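Bin cell - upkeep meeting, October
Back room, 9:30

There: Ingeborg Thaler (chair), Sreekumar Rao, Valtteri Saarinen, Matvii Prokopenko, Gwawr Ellis (notes)
Sorry for typos, typed as we went.

1. Last minutes
OK'd. One fix - item 4 said Matvii ordered the spare flange bolts. Sreekumar did. They came, they're in the top drawer.

2. Stoppages
Sreekumar read out the log. 427 picks since the last meeting, 8 stops. Most of them the gripper reporting closed with no part, then picking fine on the retry. Two were the light curtain, and that was people walking through with coats on. Please go around.
Ingeborg asked if the false closes bunch up at one end of the bin. Sreekumar thinks yes, toward the back wall, but the log only keeps the pick number, not the position. Valtteri to add position to the log line. Says an hour's work. Ingeborg wrote down a day.

3. Gripper fingers
Valtteri had the fingers off and cleaned them. Wants to swap the pair at the next long stop. Bowen quoted 105 a set, a bit more than last time, delivery slow. Agreed buy two sets.
Matvii asked about the softer pads from Nesow. Valtteri not keen, tried them on the old cell and they came unglued. Parked.
Torque for the finger screws still isn't written down anyplace. Gwawr to put it on the card once Valtteri gives her the number.

4. Cable bundle at the wrist
Long one. Matvii says the loop is too generous, when the wrist turns all the way round it swings out and he's worried it will catch the rim of the bin. Sreekumar says shorten it and we'll be pulling on the connectors instead, which is how we lost the last one. Back and forth. Ingeborg: has it ever touched? Matvii - not that he's seen, but there was a scrape on one jacket in the summer.
Agreed:
- leave length alone for now
- Matvii to add a tie higher up and retie the lower part
- limit the last joint in software, Sreekumar, before the next long run
- check the small connectors by hand at start of each shift, push don't wiggle
Jeveo can make up a proper dress pack but wants drawings first. Valtteri has half of them.

5. Bins and clamps
Bins have to be in the same spot every time or the taught points are off. Valtteri found the front one had crept roughly 2 mm over a month. Clamps get nipped up at shift start from now on, same time as the connectors. Don't lean on the bins when you reach over. 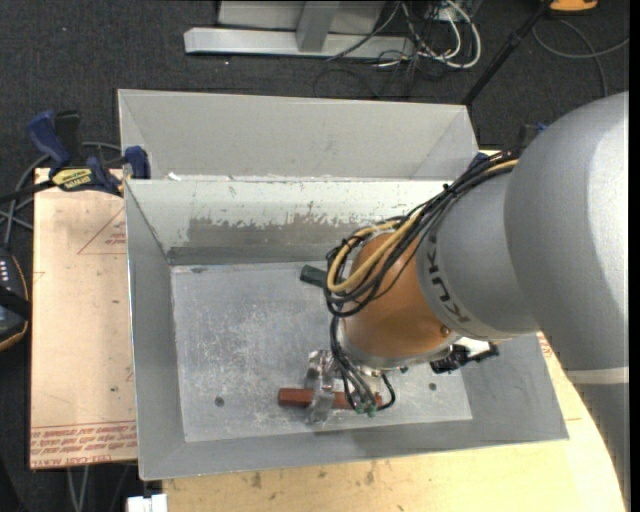 Gwawr asked if we paint the inside wall where it's worn. Sreekumar would rather not, fresh paint will change how the vision sees it and then he has to redo the thresholds. Leave it. Scratches on the floor of the bin same answer. If we ever get new bins we do both together and retune once.
Agreed a line gets scribed on the table along the bin edge so anyone can see if it has moved. Matvii, with Gwawr holding the ruler.

6. Backup of the program
Last good copy is from before the retouch of the approach points. Not great. Sreekumar to take one today and one after teh joint limit goes in. Goes on the Jedus share, in the cell folder, not in somebody's home folder. Name it with the date please.

7. Anything else
Ingeborg: teach pendant left hanging by its cable again. Put it on the hook.
Matvii away the last week of the month, Valtteri covers shift checks.
Gwawr wants the check card laminated, the current one is mostly coffee. Yes.

Actions
Valtteri - position in log, finger screw torque to Gwawr, rest of drawings for Jeveo
Sreekumar - joint limit, both backups, order fingers from Bowen
Matvii - cable ties, scribe line
Gwawr - new check card incl. clamps and connectors
Ingeborg - sign off the Bowen order

Closed 10:20. Next one same time next month, Sreekumar brings the log printed this time.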